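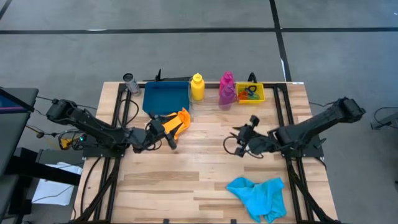
Why Butcher-Block Tops Move, and How to Let Them

November
By the Materials Desk

A laminated hardwood top is sold as a stable product, and compared with a single wide plank it is. The strips are narrow, the grain directions are mixed, and each glue line restrains the wood on either side of it. The restraint has limits. Wood takes up and gives off moisture for as long as it exists, and a top built from dozens of strips will still grow and shrink across its width with the seasons.

The movement is almost entirely across the grain. Along the grain, change is small enough to ignore in furniture. Across it, the figure depends on species, on how each strip was cut from the log, and on the swing in moisture content between the dampest and driest weeks of the year. Quartersawn strips move less in width and more in thickness. Flatsawn strips do the opposite. Most commercial tops contain both, in whatever order the boards came off the rip saw, so the maker's published allowance is an average.

The workshop at Oltholm, which glues up tops for kitchens and light assembly benches, sorts its strips by color but not by cut. Its standard strip is 40 mm wide. Before glue-up the stock sits in a conditioning room until readings on a pin meter settle, and any strip that differs noticeably from its neighbors goes back on the rack. This step takes longer than all the machining combined. It is also the step most often skipped by smaller shops, and the results appear the first winter as open joints at the ends of the top.

End grain is the weak point. It exchanges moisture with the air far faster than face grain, so the last few inches of a top dry out ahead of the middle. The ends try to shrink while the center holds them apart, and the stress is relieved by a crack or a failed glue line. Two or three coats of finish on the end grain slow the exchange considerably. Wax alone does not.

Finish matters on the underside as well. A top oiled on the upper face and left bare below will cup, usually within the first heating season. The rule is the same number of coats on both faces, even where the lower one will never be seen. Vorkar, which supplies hardwax oils to the trade, prints this on the lid of the can, and its technical line reports that cupping is still the most frequent complaint it handles. In most cases the oil was applied to one side.

Fastening is the next source of trouble. A top screwed tightly to a steel or wooden base through round holes has nowhere to go. For narrow tops the flex in the screws may be enough. For anything deeper than a standard counter, the holes in the base should be slotted across the grain, with a washer under each screw head and the screw tightened only until it is snug. One row of fixed screws, normally at the front or along the centerline, sets the position. The rest slide. Gokport sells a stamped bracket with a 31 mm slot for this purpose, and a figure-eight fastener does the same job on shallower tops.

Anything else bolted or clamped to the top has to follow the same logic. A vise or a fixture that sits within a small area can be fixed rigidly. A rail that spans the full width cannot, unless it has a slot at one end.

Repair of a failed glue line depends on how clean the opening is. Fresh splits can be flooded with thin glue and clamped. Old ones hold oil and dust, and new glue will not bond to either. The Saraç method, used in restoration work, runs a saw down the joint from end to end and glues the two halves back together on fresh surfaces. The top loses the width of the saw kerf – acceptable on a bench, less so between two walls.

Routine care is simple. Wipe up standing water, keep the top away from radiators, and renew the oil when a drop of water no longer beads. Indoor humidity held within a moderate band through winter does more for the joints than any finish. Sand out stains with 120 grit and follow with 180 before oiling. Going to 300 polishes the surface and reduces how much oil it takes up.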